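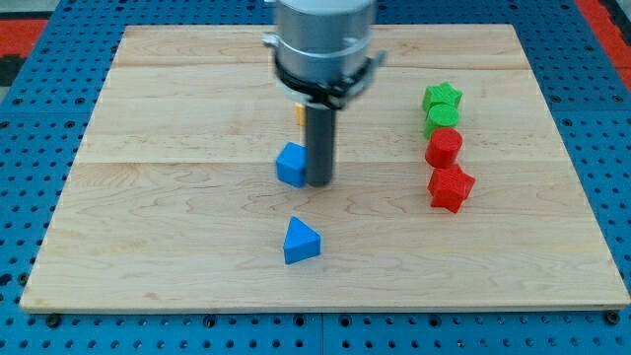

Workshop > Toys and Games > Shape blocks for a sorting board

How to paint and finish small shape blocks

My sister asked me for a set of shape blocks for her two children, and I had a box of plain ones from Skornivik, so I thought it would be an easy afternoon. The first set was not good. The corners were sticky and the star had paint collected in every inside angle. I made the second set more slowly and wrote down what I did.

What you need

Plain blocks in simple shapes. I like to have at least a cube, a triangular prism and a star, because they feel very different in the hand. A flat board in light wood for the base. Water-based paint that is sold as suitable for toys (read the label, also on the primer). Sandpaper in two grades, 120 and 240. A small flat brush, a thin round brush, a soft cloth, and an old baking rack for drying.

Choosing the colors

Use few colors and make them strong. Blue, green, red and a warm yellow can be told apart easily, and on a light board all of them show up well. I wanted first to paint every shape in its own color, but then the children learn only "the blue one" and never "the cube." It is better when one color appears on different shapes. A blue cube and a blue prism together make a good question: what is the same, and what is different?

Sanding

Start with the 120 paper and take away the sharp edges only. Lay the paper flat on the table and move the block over it, not the paper over the block. With this method the faces stay flat. For the edges, hold the block a little tilted and make three light strokes on each one. Then repeat everything with the 240.

The star needs more patience. Fold a small strip of paper in half and pull it through each inside corner. Do not press on the points, they become short very quickly, and one short point is enough to make the star look tired.

Wipe with a dry cloth. If you use a wet one, the wood fibers stand up and you must sand again.

Painting

1. Put a thin coat of primer on all faces except the one the block stands on. Leave it for 2 hours.

2. Turn the block and prime the last face. Wait again.

3. Rub very lightly with the 240 paper. You only want to remove the roughness.

4. Paint the first coat of color. Begin with the edges and go to the middle of the face with the flat brush. For the inside corners of the star take the round brush, almost dry.

5. Leave overnight on the rack. In August mine were ready by the next morning, but in my cellar in winter I would give them one more day.

6. Paint the second coat in the same way. Yellow usually wants a third one. Blue and green covered well with two.

I used the matte paint from Pimentel. A glossy paint looks nice in the shop, but it shows every fingerprint and the blocks slide away from each other when a child wants to build a tower.

The board

Leave the board without color. Sand it in the direction of the grain, round the four corners a little, and rub in a thin layer of oil with the cloth. After fifteen minutes take off what the wood did not drink. Spread the used cloth flat outdoors to dry before you throw it away, because an oily cloth in a ball can start to burn.

Let the board and the blocks rest for one week before anybody plays with them. The paint feels dry much earlier, but it is still soft underneath and two blocks lying together can stick.

How to lay them out

For a small child I put the blocks on the board with clear space between them, so the hand can take one without pushing the others. Same colors can stand near each other at the beginning. Later mix them, and ask for "all with points" or "all that can roll." Very small blocks are not for children under three.

- Mélanie Fehr

Comments (3)

cakov_wood: Did you try milk paint? I have good results with it but I had to seal it after.

Tilde R.: The folded strip for the star is a great tip, thank you. I was using a nail file and it made grooves.

jonasb: My yellow needed four coats over pine, even with primer. The Ellurico one covers better than what I had before, but it smells strongly for a few days.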